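Carkora at Prarngate: set-up and upkeep

Gallery: Machines and workspaces
Updated October

Carkora is the mobile manipulator we run out of the lounge at Prarngate. It has a wheeled base, a lift column, two arms with parallel grippers and a camera head on top. It picks small things up off a table and puts them somewhere else on the same table, and most of the work in keeping it going has nothing to do with the picking. This page is about that work: where the machine goes, what gets checked before a session, and what we've had to fix.

The room

The lounge was a lounge before the machine came and it still is one. People eat lunch on the sofa. We asked for a corner of the old store room at first and had a week in there, but the floor falls away towards a drain and the base crept downhill whenever the brakes were off. The lounge floor is flat enough that we have never had to shim anything.

The wood planks suit the wheels. The carpet is another matter. The front castors will climb on to it, then the base sits slightly nose-up and every reach comes out short. We keep the machine on the planks for all table work and drive across the carpet by hand control only.

The glass partition gave us trouble for the first month. Carkora's base has a laser scanner down low, and glass either lets the beam through or throws it off at an angle, so the map kept growing a second room full of furniture that wasn't there. The fix was to draw a keep-out line along the partition by hand and save it with the map. If anyone rebuilds the map from scratch, the line has to be drawn again. It doesn't carry over.

Setting out the table

The table is light and it gets bumped, so its place is checked every time. Stand the base square to the near edge, with 600 mm from the front of the base plate to the table legs. There is an offcut of timber in the spares box sawn to that length. Put one end against the plate and slide the base until the other end touches. Do it at both front legs. If only one is touching, the machine is skewed, and it is quicker to back off and come in again than to nudge it around on the spot.

Objects go out after the base is parked, never before. Spread them so the grippers have room to come down on either side, with a few left closer together for the harder picks. Leave the strip nearest the machine fairly clear, because the elbows drop low on the way in and will sweep anything tall off the edge.

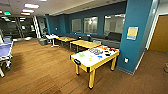
The white-topped table in the lounge with the small coloured objects out on it. The pillar is just behind, to the right.

The pillar is the other thing to watch. With the right arm at full stretch over the far corner the wrist can come close to it, so there is a stop set in software on that side. We tested it by walking the arm out at low speed with a hand on the stop button and a piece of foam taped to the pillar. The foam came off without a mark. Anyone who moves the table should do the test again before running at normal speed.

Lighting

Ceiling lights all on, and left on for the whole session. The head camera sets its own exposure when the program starts and then holds it. Switching lights halfway through leaves it with the wrong setting, and pale objects on the white top start to vanish. We spent most of a day chasing that as a calibration fault.

Glare is worse on the table top than on the floor. Wipe the top with a damp cloth and let it dry before putting anything out. Spray polish looks nice and makes it worse – there is a note on the cupboard about this.

Before a session

The list lives on a clipboard. In short:

Battery at 65 per cent or better. Below that the arms are fine but the lift column slows down under load, and the timings go off.

Both stop buttons pressed and released, one on the base and one on the lead. Press them with the motors live. A button that only gets pressed when everything is off hasn't been tested.

Camera lenses wiped with the grey cloth from the tin. The blue cloths are for the table and have cleaner on them.

Gripper pads looked at and pinched. They should feel tacky. If they feel glassy, wash them with plain soapy water, and if that makes no difference, change them.

Cables at the shoulder followed by hand from the column to the first joint on each side. Feel for flat spots in the sleeve.

Floor swept in front of the wheels. Crumbs, mainly.

Arms sent to the home pose and watched from the side. They should arrive together. The left one used to lag and we ignored it for too long, for which see further down.

First run at 50 per cent speed. If nothing odd happens, bring it up.

Camera calibration

We do this when the head has been knocked or the machine has been in the van, and otherwise once a month. The checkered board goes flat on the table in place of the objects. The head tilts and pans through its positions and takes a view at each one, then the program works out how far off the camera is from where it believes it is. Leave the room alone while this runs. Footsteps on the planks will shake the column enough to blur a view and the program doesn't always reject the bad ones.

When it has finished, put one small object near the front of the table and ask for a pick. Then the same at the back. A good calibration gets both. One that gets the front and misses the back usually means the tilt angle is out, and running it again sorts that out more often than adjusting anything by hand.

Gripper pads

The pads come from Lokham in strips and we cut them down. The first lot were fitted with double-sided tape, which let go when the motors warmed up, and we found pads on the floor for weeks. They now go on with contact adhesive and sit overnight under a clamp. Rough up the metal first with fine paper and clean off the dust.

Change both pads on a gripper together. A new pad against a worn one closes off-centre, and thin objects twist as they're lifted. Write the month on the inside face in marker so the next person can tell how old they are.

The left shoulder

This was the one proper repair so far. The left arm was late getting to the home pose, only a little, and then one afternoon it stopped halfway up and threw a following error. The motor and gearbox were fine. The fault was in the encoder lead, where it turned a tight corner behind the shoulder cover and had been rubbing on a screw head. Some of the strands had gone.

Mulcahy made up a new lead with a longer tail. It now leaves the cover lower down and comes round in a loose loop, held with hook-and-loop straps. Plastic ties were what squeezed it against the screw in the first place, so there are none left on the machine. The screw has been swapped for one with a low domed head. The right side got the same treatment while the covers were off, though there was nothing wrong with it yet.

Taking the cover off is a three-screw job. The bottom one is a different length and will bottom out on the bearing housing if it goes in the wrong hole. It has a dab of paint on it now. Support the arm with the padded stand before undoing anything, as the brake holds the joint but we prefer not to rely on it with a hand in there.

Wheels and castors

Hair and carpet fluff wind on to the castor axles. Lift one side of the base at a time on the wooden wedge, spin each castor, and cut away whatever has collected with the small hooked knife. No oil. Somebody oiled them once and they picked up everything on the floor and left grey tracks down the length of the lounge.

The drive tyres are wearing evenly. We measure them when the castors are done and write the figure on the sheet inside the rear panel.

Charging and putting away

Drive back to the dock on hand control, arms folded, lift column all the way down. The dock contacts need a wipe with a dry cloth when the charge light flickers. Objects go back in their tub, and the table stays where it is unless the room is wanted for something. If it does get shifted, leave a note on the clipboard so the next session starts with the timber offcut.

Still to do

A better bumper for the rear corners. The present one is pipe insulation and it's splitting.

Marks on the floor for the base position, if the building will let us put tape on the planks. We've asked.

A spare encoder lead for each shoulder, on order from Mulcahy.

Back to Machines and workspaces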